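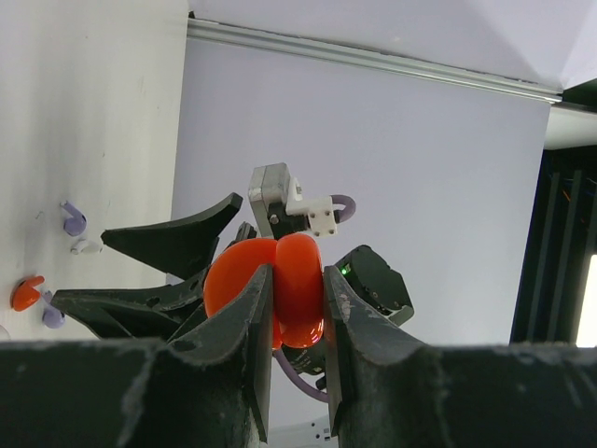
Two-arm bench cell (setup and upkeep)

From the Gutovico shop wiki. Last edited 7/16/25 by Unai Gallardo.

A two-arm bench cell is a small robot station in which a pair of arms share one tabletop, each with its own two-finger gripper, and pass small parts between them. I look after the one at Gutovico, so most of what follows comes from that cell, with a few notes from the sister cell at Stindlow where they do things differently (and sometimes better, I'll admit it). Visitación Echevarría wrote the first version of this article and I've been scribbling over it ever since.

Contents
1 Layout
2 Grippers and fingers
3 Wrist cameras
4 Cables
5 Parts
6 Routine care
7 Common faults
8 See also

Layout

The arms work over a white tabletop and reach toward each other across the middle. That middle zone is where everything interesting happens, and where everything gets bumped. Behind the table is a plain white wall with an aluminum rail running along it. I like a boring background for this kind of work, and I get grumpy when people stick notes on that wall!

The table picks up smudges fast. They don't hurt anything by themselves, but clean it before you teach a new pick position anyway, and put the loose parts away first. I once taught a whole row of picks to a smear of marker. Took me until lunch to figure out why the arm kept going for nothing.

Grippers and fingers

The two grippers on our cell don't match. One has chunky dark gray fingers with angled inner tips, and the other has flatter black ones that taper to a point. The chunky pair is what I use for holding a rounded part steady. The pointed pair gets into tighter spots, and it also gets bent out of line more easily, so be nice to it.

Fingers wear at the edges first. Pale scuffs and a bit of dust are normal and you can leave scuffed fingers on for a long time. What you want to look for is a tip that has gone round on the inside face, where it meets the part. Close the gripper slowly with nothing in it and sight down the gap against a bright wall. If the gap is wider at one end, loosen the finger, seat it again and tighten it a little at a time, going back and forth between the screws.

When you put new fingers on, always run the open and close calibration, then tell the controller which set you fitted. The setting is under Tooling, and ours is saved as Wastano 2 (Wastano being what Visitación named the cell years ago, don't ask me). Skip that step and the gripper will think a part is thinner than it is, and squeeze.

Wrist cameras

Each wrist has a small camera looking down past the fingers. The view should have both of that gripper's fingers at the bottom, with the gap between them close to the center. If one finger has crept over to the side, the mount has shifted. Nudge it back, snug the bolt, and redo the hand-eye calibration before you run anything. I know it's tempting to skip that when the shift looks tiny. Don't – a tiny shift at the wrist is a big miss at the table.

We have a window on one side and it's a pest on sunny mornings. Shiny plastic throws a highlight, and the part finder loves to lock onto highlights. Fixed exposure helps a lot. So does a blind, which Stindlow has and we're still waiting for.

Cables

Cables near a wrist need enough slack for the full turn and not an inch of loop beyond it. Jog the last joint to both ends of its travel, by hand speed, and watch the loop the whole way. It shouldn't touch the fingers or snag on a bracket. Ours ride near white printed brackets, and printed brackets crack at the screw holes, so run a fingernail around the holes while you're in there.

Parts

The cell handles small plastic pieces, mostly in orange, lavender and white: hooks, mushroom shapes with a round cap, that sort of thing. Glossy rounded parts are the hardest to grip. Pinch them at the middle, go easy on the force, and let the fingers settle before the arm lifts. Our best force setting for those is 82 on the controller's own scale, and it's worth trying first on any similar part.

Routine care

Wipe the finger tips at the start of a shift with a dry cloth. No solvent, it makes the plastic parts slide.

Check the finger screws every 400 cycles of the open and close test.

Swap the fingers between August shutdown and restart, and write the date on the old pair.

Common faults

Error 614 means the gripper closed further than it expected. Nearly always it dropped the part or never had it. Check the table before you hit reset.

A green light on the gripper housing only tells you (on ours) that it has power. It says nothing about whether the fingers are calibrated, and I've been fooled by that more than once.

If both arms stop in the middle zone, jog the one that isn't holding anything out first, straight back along the way it came in.

See also

Escobar feeder tray
Hand-eye calibration
Finger drawings and spare screws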